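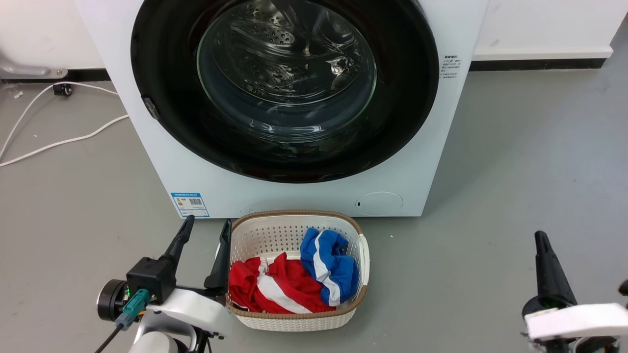 The washer at Fonden Street, with the basket in front of it.

The Red and the Blue

Polyxeni Vrettos put the basket down in front of the washer and went back to the kitchen for her glasses. When she came back she read the energy label, or the parts of it she could make sense of, and then the small block of print on the right side of the door. It was in Chinese. She had lived in the apartment for 19 days and had not yet done any laundry there.

Her old machine in Paiva had loaded from the top. You lifted the lid, dropped the clothes in, and turned a knob until it felt right. She had sold it with the house.

She called Peadar Moriarty, who owned the building.

"It's a washing machine," he said. "It washes."

"The writing is in Chinese."

"The last tenants brought it with them and left it behind. They said it was a good one. Is it plugged in?"

She looked down at the white cable, which lay in loops along the floor. "There's a cord."

"Does it go into the wall?"

"I'll find out," she said, and hung up, and then felt bad for hanging up.

There were only two things in the basket. One was red with white and blue stripes and the other was blue with white. They had belonged to her husband, or he had at least been the one who wore them, the red for working in the yard and the blue for the days when he said he was going to work in the yard and drove to Galtero for coffee. Her daughter had packed them in the bottom of a box of towels. There had been a long talk in March about what would be kept and what would go, and Polyxeni had said that everything of his could go. She had meant it when she said it. Then she opened the box and there they were, smelling of the garage.

She had not decided anything by taking them out. She had only decided that they needed washing.

The question was whether to put them in together. He had always put everything in together. In the first year they were married he turned six of her white blouses pink, and he told her that pink was better, and she did not speak to him until supper. After that she did the laundry herself for the rest of his life. It came to her now that he might have planned it.

She phoned her daughter.

"Will red run into blue?" she asked.

"What are you washing?"

"Some things."

"Is it new?"

"No. It's old."

"Then it's done all the running it's going to do," her daughter said. "Use cold. Mom, what things?"

"Towels," Polyxeni said.

"You have red towels?"

"I have to go. I'm standing in front of the machine."

She followed the cord to its end and made sure of it. Then she took hold of the door on the side where the latch was and pulled. It didn't move. She pulled again, harder, and it came open all at once and swung around to the left, heavier than she had expected, with its big glass bowl sticking out like the bottom of a punch bowl.
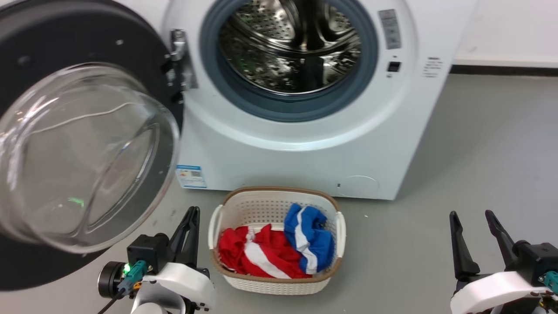 Door open, and the basket still to be unloaded.

She put her hand inside and turned the drum. It moved easily. She had half expected to find a sock, something the other people had left, but there was only the metal with its little holes.

It was a strange thing to load a washer from the front. You had to bend down to it. She picked up the red one and held it, and then she put it back in the basket and picked up the blue one, and put that back too. It landed on the rim and she let it stay there.

The phone rang. It was Peadar Moriarty.

"I asked my nephew," he said. "He looked it up. He says for most of them you press the button and it starts. If you want to change the setting there's a way to do it, but he says don't."

"Thank you."

"Did you find the plug?"

"Yes. It was in the wall."

"There you go, then." He waited. "Is it a big load?"

"No, it's just two things."

"You'd be as well to do two things in the sink."

She thought about that. It was true. She had washed his things in a sink before, the summer the pump broke in Lurlow, when they had a cottage for the week and he fell off the dock on the first morning with everything on. She had wrung out a pair of trousers with him on the other end, twisting, until he let go and she sat down on the grass.

"I want to see if it works," she said.

"Fair enough. If it floods, ring me first and the woman downstairs second."

After he was gone she knelt, with one hand on the top of the machine. She lifted the red one out of the basket and smelled it, and there was the garage again, gasoline and dry grass and the inside of the old cabinet. She had thought there might be something else under that. She tried the collar. It was mostly the cabinet.

She put the red in and pushed it to the back. She held on to the blue for a while. There was no hurry about the blue. It could go in tomorrow with the sheets, or at the end of the week, or it could go back in the box with the real towels and she could see how she felt in the winter.

The woman downstairs had a radio on. A man was reading out the prices of things.

Polyxeni laid the blue one over the end of the basket and smoothed the stripe flat. Then she closed the door, leaned on it until it clicked, and pressed the button. For a moment nothing happened. Then the water started, and she pulled a chair in from the kitchen and sat down to watch it go around.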